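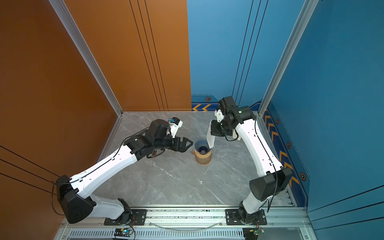
3. Vessel names in Tremport and Enlow

3.1 Background and sample

Words for ordinary drinking and pouring vessels vary a good deal within a single language. Two speakers who agree on what a chair is may disagree on whether a tall glass container with a narrow neck is a carafe, a decanter, a jug, or a bottle. Earlier work has tended to explain this by shape alone. In this section we look at how much of the variation follows shape, how much follows material, and how much follows the place where a speaker grew up.

The survey was mailed to 1,000 households, split between the port city of Tremport and the inland town of Enlow. We received 898 usable forms, of which 297 came from Enlow. Forms were treated as usable if the respondent had answered every item in the naming section, even when the background section was incomplete. One adult per household filled in the form.

The two places were chosen for their different histories of trade. Tremport had a glassworks and a busy import market for most of the last century, and its older residents often learned the names of vessels from shop catalogs. Enlow had neither. Most of its tableware came from the Drukell pottery — a small works that sold only stoneware — and the Drukell price lists use a short set of names. A handled pouring vessel of any size is a "pitcher" in these lists, and anything a person drinks from is a "cup."

3.2 Naming task

Respondents were asked to write down the word they would use at home for each item. The instructions said that there were no right answers and that more than one word could be given. Where several words were written, we coded the first as the main response and kept the others for the analysis in Section 4.

The items fell into six groups: cups, tumblers, mugs, jugs, carafes, and bottles. These labels are ours and did not appear on the form. Two of the groups gave us most of the results reported below. The cup group covers any small open vessel, with or without a handle, including conical forms such as the blue one in Figure 2. The carafe group covers glass pouring vessels without a fixed lid, and the amber glass carafe in the same figure belongs there under our coding.

Figure 2. Vessels from two of the coding groups: a blue conical cup (cup group) and an amber glass carafe (carafe group).

3.3 Results

Agreement was highest for mugs and lowest for carafes. In both places nearly everyone used "mug" for a heavy drinking vessel with a handle, and age made no difference. For the carafe group, Tremport respondents mostly wrote "carafe" or "decanter," with the second word more common among those over sixty. Enlow respondents wrote "pitcher" and "bottle" more often than either. A few wrote "the water glass," a phrase we did not find in Tremport at all.

Material had a clear effect in Enlow and a weak one in Tremport. Enlow speakers used "pitcher" freely for stoneware but were less willing to use it for glass, even when the shape was close to the same. This fits the account given by Motaung, a neighboring district with its own dialect survey, where older speakers keep one set of words for fired clay and another for everything else.

Conical cups caused more trouble than we expected. The form has no handle, so it is not a mug, and many respondents felt that a tumbler must have straight sides. "Cup" was the usual answer in both places. In Tremport "beaker" came second, and several respondents added a note saying that the word was their grandparents' and that they no longer used it themselves. We have counted these answers as "beaker" all the same.

Color words turned up in the responses more than the instructions invited. Speakers in both places added a color to tell apart two vessels with the same name, as in "the brown bottle" or "the blue cup." We removed these before coding. Whether they should be read as part of the name is a separate question, and we return to it in Section 5 with the interview data.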